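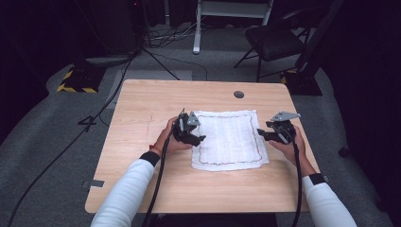
Cotton tea towels still repel water after several washes

I bought a pack of 5 white cotton tea towels from the market in Harncombe. They have been through the machine at 40 degrees three times and they still push water across a plate instead of taking it up. A drop placed on the cloth sits there as a bead. My old towels, same weight as far as I can judge, soak it up at once. I use a non-bio liquid and a capful of softener. Water here is hard. Is this a faulty batch or is there a treatment I should be doing first?

dultulton_drains

Not faulty. New cotton usually carries a finish, either starch-based size left from weaving or a silicone softener put on so that it feels pleasant in the shop. Size comes out with heat and detergent. Silicone takes longer. Your own softener is adding a further coating each time, so stop that first.

Procedure:

Wash at 60 degrees, full dose of detergent for hard water, no softener. Check the care label first.
Use a powder if you can. Liquids generally have no bleach in them and do less for old residue.
Add 2 tablespoons of soda crystals to the drum. Do not do this with wool or silk in the load.
Run an extra rinse.
Line dry, then repeat the drop test in the middle of the cloth and again near a hem. Hems hold finish longest.

Repeat if the bead persists. Mine took two cycles. If you have coloured stitching or a printed border, do the first hot wash separately, as red thread in particular can run.

Covgate Linens used to print a note on the packet saying to wash before use. I don't know whether they still do.

weftcount

just boil them in a big pan, my mum always did

pan_and_peg

Agree with the first reply on softener, but I would not put it all down to finish. Two other things to check.

Fibre content. Some towels sold as "cotton rich" have a fair amount of polyester, and no amount of washing will change how that behaves. Pull a thread and burn it over the sink: cotton leaves soft grey ash, polyester melts to a hard bead.

Spin speed and load. If the drum is packed full the rinse is poor and detergent stays in the cloth. I run towels at half load.

Weave matters too. An open weave takes up water fast but holds little, so it will feel wet sooner. Kahraman flat-weave towels are like that and they are fine for glasses.

Vinegar in the rinse is often suggested. It shifts some limescale but will not remove silicone, and repeated use is said to be bad for rubber seals. Never mix it with bleach.

greyash

Last updated 13 December 2022

Comments

Soda crystals worked on mine, second wash. The bead test is useful, thanks.
tworinses

Does the 60 wash shrink them? Mine lost 2 cm in length.
harncombe_hill

Some shrinkage is normal for cotton. Pull them square while damp.
weftcount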